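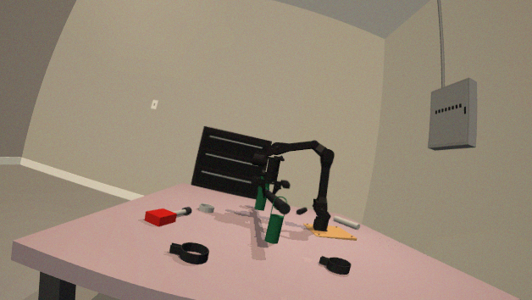
**Sim bench log, February, Saturday session**

Present: me, Konrad Marciniak for the morning, two of the first-years after lunch.

Aim for today was to get the assembly task running from start to finish in the simulator with the new reset script, before we hand the scene over to the Marsden team for the joint round.

**Morning**

Pulled Konrad's branch and merged it. Two conflicts, both in the scene file, both over the ring clamps. He had changed the friction on them and I had changed the mass. Kept both changes. The clamps now stay put at reset. Last week they crept towards the front of the table from the first step.

Ran the scripted policy with the old settings first so we have something to compare against. 560 episodes, left going while we sorted out the controller. Log is in the shared folder under `brardale_base`. Don't overwrite it, please.

The bar is still the awkward part. It has to go through the wire loop on the near green cylinder, and the loop is thin enough that the collision mesh matters a lot. The simplified mesh fills the loop in completely, so the bar just bounces off. Konrad split it into short capsules by hand. Slower, but the bar passes through. I'd like to do the same for the small grey ring, which has the same trouble in a milder form.

**Step times**

- Old mesh: 1,660 steps per second
- Capsule mesh, first go: too slow to bother writing down
- Capsule mesh, contact pairs trimmed: 1,790 steps per second

So the trimmed version is faster than what we started with. Most of the saving came from switching off contact between the arm's own links and the base plate. Konrad thinks we may want that back for the reach-down poses. Left a note in the config.

**Afternoon**

Showed the first-years how to move objects in the scene file and reload without restarting everything. They each wrote a reset variant. One shifts the red-block tool and the ring together, the other turns the clamps. Both work. The clamp one needs a limit on the angle, as at some values the tab ends up inside the other clamp and the pair fly apart on the first step. Set it to 70 degrees either way for now.

Wrist camera view still not hooked up. The Jumside rules sheet says teams may use one fixed view and one wrist view, so we need it before the round. I had a quick look and the transform is being read in the wrong order somewhere. Ran out of time.

Colours: someone asked whether the pink tabletop is staying. Yes. The randomiser picks the table colour and we want odd ones in the set. Please stop changing it back to grey.

**To do**

- [ ] Capsule mesh for the grey ring (me)
- [ ] Wrist camera transform (Konrad)
- [ ] Put the clamp angle limit in the config instead of the script
- [ ] Rerun the baseline with the capsule mesh, same seeds
- [ ] Ask Sandska if their gripper model has the newer finger limits. Ours closes further than theirs and the scores won't compare otherwise
- [ ] Delete the three old scene files with "final" in the name

Left the rerun going on the machine by the window. Don't log it out.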